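June
Logged by Tonantzin Pacheco

Ticket 651: Snack box stock goes negative every night

Status: closed, with reservations

Reported problem

Every morning Workadden says we own minus 360 of something. The something changes. Yesterday it was seaweed crackers, and the day before that it was packing tape, which we don't sell. The Binach shop page believes whatever Workadden tells it, so the mixed box shows as sold out until one of us fixes the number by hand. I have been that one of us for nine mornings.

Orders themselves come in fine. Payments are fine. The shelf is also fine, being a shelf.
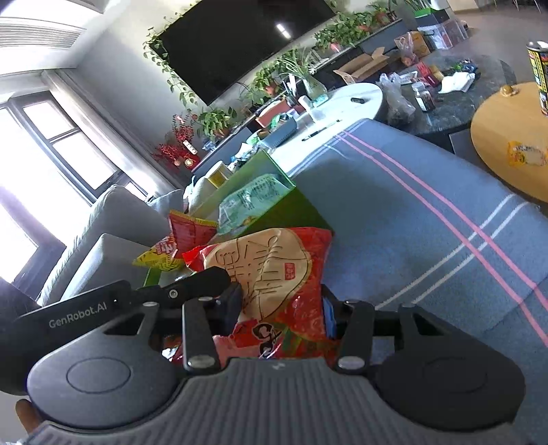
What I tried first

Logged out and back in, as the help page suggests for every known condition. No change.

Cleared the browser cache. This signed me out of my bank and fixed nothing.

Re-saved the mixed box recipe, in case one of the items had lost its link. All the items were linked. One of them was linked twice, so I took out the spare and felt very clever until 6:15 the next morning, when we had minus 360 rice puffs.

Turned off the low-stock emails. Not a fix, but I'd had 300 of them and they all said the same thing.

Support call, part one

Anežka Dvořáček at Workadden picked up and asked whether we had more than one warehouse. I said we have one room. She asked whether the system knew that. Fair question. Under Locations there was our room, and there was also Carrillo, the unit we moved out of last spring, still marked active and still faithfully "shipping" goods every night at 2:00. 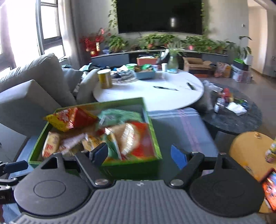
I archived Carrillo on the spot. Anežka told me to wait one full night before celebrating, in the tone of someone who has watched people celebrate.

Next morning: minus 360 again, plum candy this time. So the old unit was wrong but it wasn't the culprit, or it had an accomplice.

Support call, part two

Sent over the nightly job log, all 2,000 lines of it. The reply took an hour and was one sentence long: "Who is Nasano?"

Nasano is the shipping add-on we tried for a month and canceled. It had its own copy of our box recipe and its own key to the stock table, and canceling the plan had taken away neither. Each night it picked an item, removed a batch of 360 for a test order, failed to put them back, and wrote "success" in the log. I've worked with people like that.
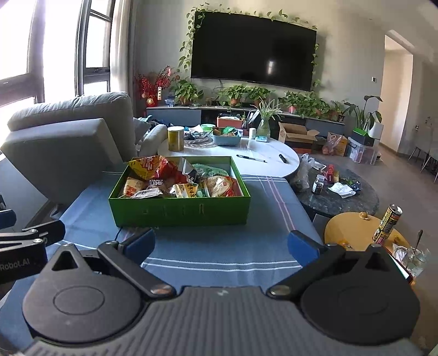 Mixed box, open, on the blue tablecloth.

Fix that worked

1. Settings, Connected Apps, Nasano, Revoke key. Removing the app only hides it from the list. Revoke first, then remove.
2. Delete the scheduled job by hand. It sits under Imports for some reason, even though it only ever took things out.
3. Recount, enter the real figures, and lock the count overnight.
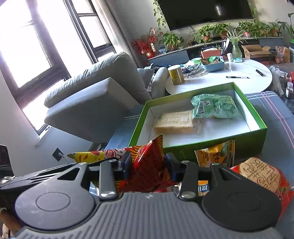

The count held for three nights, lock off for the last two. The shop page now shows the mixed box in stock, and I have turned the low-stock emails back on. There has been one since. It was about tape.

Still open

The archived location shows up in the reports dropdown, first in the list and selected by default. Anežka has filed that as a feature request. I asked her to file it as something else and she said she would see what the menu allowed.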